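Gallery: The Small Kitchen Shelf, Emptied

Every December the kitchen shelf at our place in Warenton gets emptied onto the nearest table, and every December I learn that I own more than I remember buying. This year I put paper down first. The shelf is 103 centimeters long and 50 of those centimeters were, until this month, occupied by things I could not have named under oath.

What follows is the part of the haul that made it to the table. The jars stayed behind. The jars have their own page, and frankly they have their own problems.
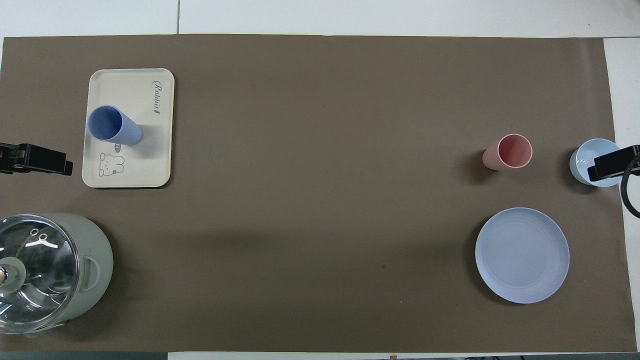 Rabbit tray, blue ribbed cup, green electric pot with its glass lid on. The cup has chosen to lie down.

The tray came from a gift shop in Hjaltested, where I had gone in to get out of the rain. It says "Rabbit" on it, in case the drawing of the rabbit left any doubt. I have carried toast on it, and mail, and once a single boiled egg, which looked very important. It stays.

The cup was one of a pair. Its partner went into the sink at speed last spring. I like the ribbing, which gives wet fingers something to hold on to, though the partner had ribbing too and look how that went.

The green pot is the hardest worker of the bunch. It does noodles, oatmeal, and a soup I make when there are guests I don't need to impress. I bought it secondhand for a studio apartment with one outlet, and it has since moved house with me twice. The lid has two little steam holes side by side, so from overhead the pot always seems to be looking at you. You get used to it.

Final tally for the shelf: tray back on the left, standing up against the wall. Cup on the hook, where it can't fall over. Pot at the front, because I am tired of reaching. There is now a gap at the right-hand end that I have promised to leave alone, and I've already measured it for a toaster.

Next gallery: the drawer under the oven. I opened it a few inches to check the light and closed it again. Bring a snack.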